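Porkulside Home Forum > Small Rooms and Storage
Topic: Pale or dark for the inside of a shelf unit?

bruna_oltside
February 16, 2020
Hello all! We finally have the back room cleared (it only took since December) and I'm stuck on a color for the open shelving. My husband wants everything very light, walls and shelves alike. I'm afraid it will feel like a dentist's office. We have 4 shelves to paint and 2 cans of primer already, so I'd love to settle this soon.
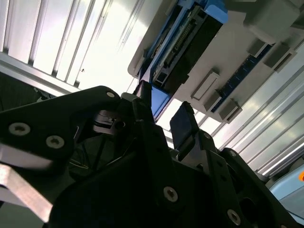 Light shelving was my own choice years ago and I've never been sorry, though I do dust more than I'd like. Look how bright that pale part up top is, and how the black pieces stand out against it, right down to the little silver screws. Dark things on a pale background are so easy to find!
- Shafiq Pathirana

rezaul_h
I'll disagree, kindly. We went pale, and after 6 months every scuff showed. I'd go with a soft gray and save myself the scrubbing.

Shafiq Pathirana
Fair enough, Rezaul, but you have kids and a dog in there! A wipeable satin paint helped us a lot.

bruna_oltside
Oh dear, now I like both. Maybe gray on the bottom shelf and light on the rest? I'll ask at Gunawardena when I go in for brushes.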